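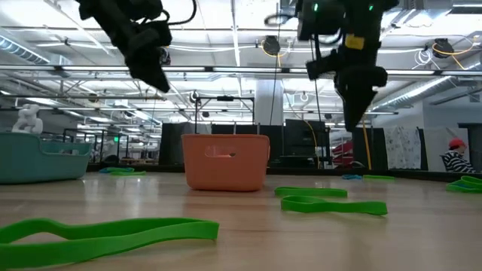
Lunik Bimanual Sorting Course

The Lunik Bimanual Sorting Course is a student project course in robotic manipulation offered at the Olteanu Technical School. Students work in pairs to program two robotic arms that share one tabletop. The course runs for a single term and closes with a public trial each February.

Workstation

Both arms hang from overhead, which leaves the wooden table clear for the objects being handled. Each arm ends in a black two-finger gripper. The standard exercise, known as the band task, uses green and blue-green rubber bands of different sizes laid flat on the tabletop, together with an orange plastic basket that has a handle opening in its front face. A wide teal bin is kept at the left side of the table. The workstations are set up in a large open hall with partition panels between work areas, and cable reels are mounted on the ceiling.

Coursework

The first half of the term covers motion limits, gripper force and the shared-space rules that keep one arm from entering the path of the other. Students then move on to the band task. Rubber bands were adopted as the main material after the earlier wooden blocks were judged too easy to grasp. A band can twist, stretch or lie nearly flush with the table, and a grasp that suits a wide loop often fails on a thin one.

Each pair must record 80 attempts and submit them with written notes on every failed grasp. Attempts are logged in Rultside, a program written by former students and maintained by the school. Pairs that finish early may try the handover variant, in which one arm lifts the band and passes it to the other before it is placed in the basket.

Assessment

The final grade is based on a total of 1000 points. Of these, 600 are given for the public trial and the rest for the attempt log and a written report. A dropped band may be picked up again without penalty, but contact between the arms ends the run.

Related activities

The Steroteo Club, open to students who have completed the course, uses the same workstations in the evenings. Its membership is limited to 40.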